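2018年11月

すっかりご無沙汰してしまった。前の日記からずいぶん空いたけど、その間なにをしていたかというと、ひたすらロボットに「お手本」を見せていました。ほんとにそれだけ。

いまの職場(Flondik)に移ってから、双腕のロボットを遠隔で動かして部品をトレーに集める、という作業をやっている。左右の手でそれぞれ操作レバーを握って、自分の腕の動きがそのまま向こうの腕になる仕組み。一回ぶんの動作を最初から最後まで記録して、それを一本と数える。今日までに私が録ったのは579本。数字にするとちょっと誇らしい(笑)

最初の週はひどかった。自分の手なら何も考えずにつまめるものが、グリッパー越しだと急に遠い。奥行きがわからなくて、つかんだつもりが空振り、また空振り。隣の席のÁine Kavanaghさんに「肩で持とうとしてるよ」と言われて、なるほど確かに肩がガチガチだった。それから息を吐いてレバーを倒すようにしたら、少しましになった。家に帰ってお箸を持つ手まで妙にゆっくりになるのは、職業病ってやつだろうか。

いま取り組んでいる課題は社内でGranikと呼ばれていて、まわりの黄色い箱から部品をひとつずつ取って、真ん中のトレーに並べていくもの。基板と、コードのついた小さい円筒の部品と、配線の束。基板はつかむ場所さえ決めてしまえば素直なんだけど、問題は配線!こいつが毎回ちがう形で寝ている。
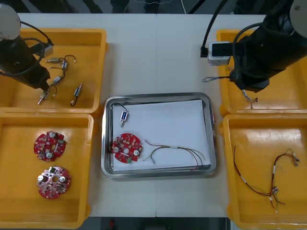 左腕は次の部品をねらい中、右腕は配線の束をつかんだところ。

配線の束って、一本引っぱると思いもよらない方向からコネクタがついてくるんですよ。箱の中で隣の束とからまったまま持ち上げてしまって、慌てて振る、という最悪のお手本を何本録ったことか。振っちゃだめなんです、ロボットが真似するから。失敗したらゆっくり下ろして、つかみ直すところまで録る。そのほうが学習の役に立つんだとÁineさんは言う。たしかに、あわてて振り回す腕よりは、やり直すのがうまい腕に育ってほしい。

円筒の部品は地味に好き。短い黒いコードがくるんと丸まっていて、ちょっとおたまじゃくしっぽい。コードじゃなくて胴体のほうをつまむのがコツで、斜めに立っているやつはグリッパーの角度を先に合わせてから下ろす。これがすっと決まったときの気持ちよさ、誰かに話したいのに、家族に話すとぽかんとされる。だからここに書いておく。

そうそう、先週はじめて、録りためたぶんで学習させたモデルを動かしてもらった。腕がひとりで動きだして、基板の上でいったん止まって、ほんの少し右に寄せてから下りていく。えっ、それ私の癖!レバーを握りながら無意識にやっていた動きが、そのまま出てきて変な声が出た。自分の歩き方を録画で見せられたような恥ずかしさ。基板はちゃんとトレーに置けて、配線は2回続けて落とした。そこまで似なくていいのに。

12月からは操作レバーがJokhamの新しいやつに替わるらしい。指先の重さが伝わるとかで、楽しみなような、せっかく覚えた手つきがまた一からになりそうで怖いような。それまでに配線の束をあと200本。明日は午前が私の番なので、今日は早めにお風呂に入って、肩に湿布を貼って寝ます。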